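Zemar tenants to get coded key tags as lock register is rebuilt

Property manager Gerkilberg will replace the key records for all 337 flats on the Zemar estate, starting in November. The work follows an internal review which found that the paper register no longer matched the keys held in the site office.

The review covered front door keys, communal entrance keys, meter cupboard keys and keys to the bin stores. In each category there were keys on the hooks with no entry in the register, and entries in the register with no key. Most of the mismatches date from the period when the estate was run from two offices, each with its own numbering. When the offices merged, both sets of numbers stayed in use, so a single number could refer to two different doors.
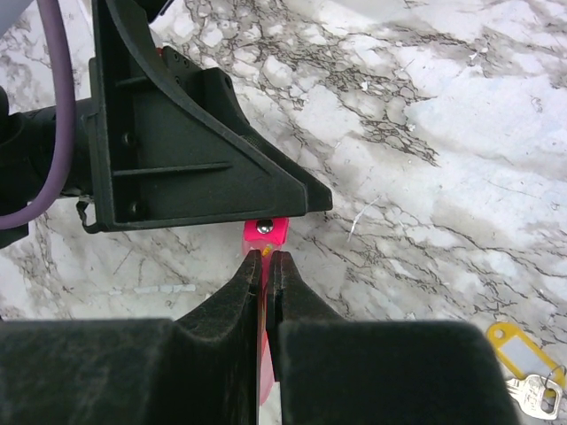 Under the new system every key held by the office will carry a code which does not show the flat number or the block name. The code will be matched to an address in a separate file, kept on a different computer from the booking system. A lost key found in the street could therefore not be traced to a door by the person who picked it up. The present tags, many of which give the full address, will be withdrawn block by block and shredded.

Colour will be used only to show the type of lock. Gerkilberg says an earlier proposal to give each block its own colour was dropped after a trial in Bonura House, where tags from neighbouring blocks proved hard to tell apart under the lighting in the key room. Codes will be printed on paper inserts and not written by hand.

The locks themselves will mostly stay as they are. Holovko, the contractor for the estate, will change the cylinder in any flat where the office cannot account for every key it has issued. The firm puts the number of such flats at 200. Each visit should take less than an hour, and one adult must be at home to sign for the new keys. Tenants in these flats will receive three keys free of charge. Further copies will be sold at the usual rate.
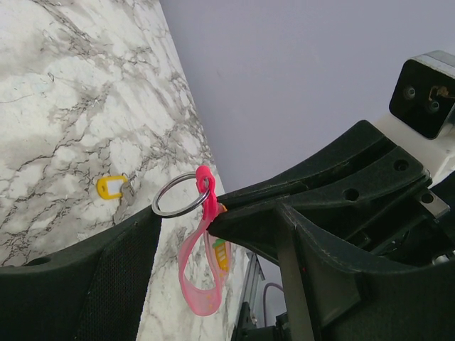 Reading time: 3 minutes

Flats not on the list will need no visit. Tenants there will be asked to fill in a short form stating how many keys they hold and whether the office may keep a spare. Holding a spare with the office remains optional. Where a tenant declines, the entry will be marked as closed and any key on file will be handed back against a signature. Forms not returned within 7 weeks will be followed up by letter.

Communal entrance doors will be dealt with last. These use a restricted key profile, which means that copies can be cut only against a signed order from the landlord. The restriction on the present profile has expired, and high street key cutters have been able to copy it for some time. A new profile has been ordered. Both the old and new keys will have to be in circulation at the changeover, so each block will have a fixed day on which the entrance cylinder is swapped at 5 in the afternoon. New entrance keys will be handed out in advance.
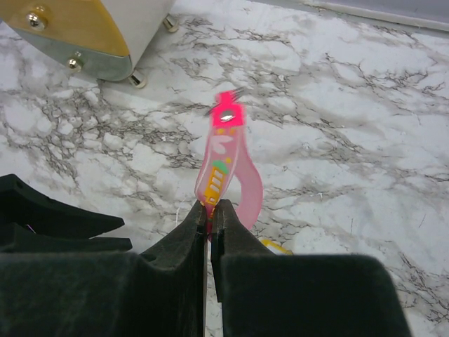
Carers, relatives and cleaners who hold entrance keys are not recorded in the present register. Tenants will be able to name up to two additional key holders, who will each be given a numbered key. A lost key must be reported to the site office, and the code will then be cancelled and never used again. Insurance claims after a break-in often depend on whether all keys can be accounted for, and tenants are advised to keep their copy of the form with their tenancy papers.

The key safes fitted beside some front doors are outside the scheme. These belong to the tenants, and the office holds no record of the combinations. Tenants whose cylinder is changed will need to put a new key in the safe themselves and tell anyone who relies on it.

Bonura House will be the first block to be completed. A timetable for the remaining blocks will be posted in the entrance halls and sent out with the next rent statement. Garage keys will be reviewed separately next year.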